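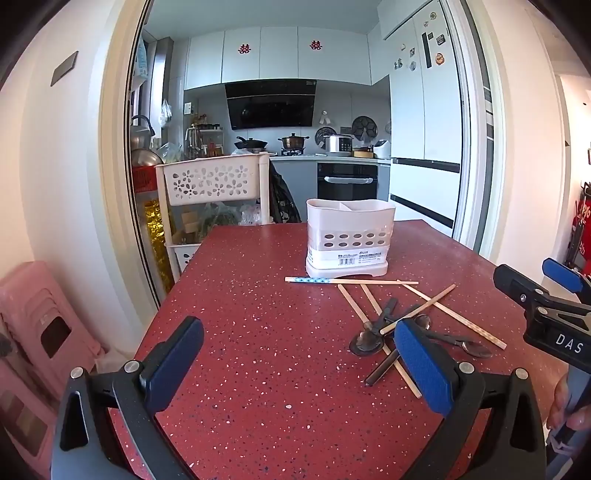

The Prekow 22 is a fiberglass cruising sloop designed by Weidong Kang and built by the Dranitz yard. It has a fin keel, a transom-hung rudder and a fractional rig with a deck-stepped mast. The mainsail has two reef points, and all halyards lead aft to the cockpit.

## Accommodation

The cabin has two settee berths and a V-berth forward. The galley, to port of the companionway, consists of a sink, a single-burner stove and open stowage for dishes and flatware. Fresh water is drawn by foot pump.
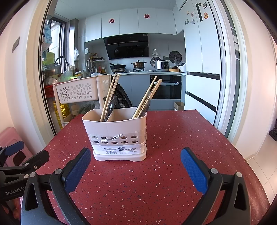
## Keel and ballast

Ballast is 900 kg of cast iron, bolted through a molded stub. Early hulls had mild steel keel bolts. Xuelian Fu, who revised the design, specified stainless bolts and a thicker backing plate. Both versions share the same draft and sail plan.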